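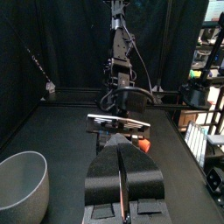 Wrist view, gray bin at left, second arm at the back.

Progress report no. 3, Alley shared workshop build
To: Lorkadano small grants
From: Iulian Dinu
Sep 25, 2022

Short one, sorry, bench time is tight. Both arms mounted and powered since the last report. Curtains are up on the back and both sides. Rails squared again after the left one crept. Cable runs still ugly, will redo with proper clips.

Money: 2,000 spent out of the 4,000. Most of it on joints and the Altell power supply. Olteanu cut the link plates at cost, so a bit saved there. Receipts to follow seperately.

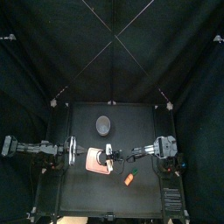 Bench with both arms, pink board, oval bin and carrot.

Kitchen task is the one we're on now. Carrot to board, then carrot to bin. Logged 30 runs by hand control, no autonomous runs yet. Right gripper closes late, I think its the firmware and not the servo. Swapping the servo anyway to be sure. Wrist cameras OK, but glare off anything shiny is a pain, need to move the lamp.

Behind on: emergency stop wiring (promised in April, still on my list), written setup guide, spare fingers.

Next: stop wiring first. Then the firmware. Then more runs.

Need from you: ok to move what's left of the travel line into parts. Reply by email is fine.

Iulian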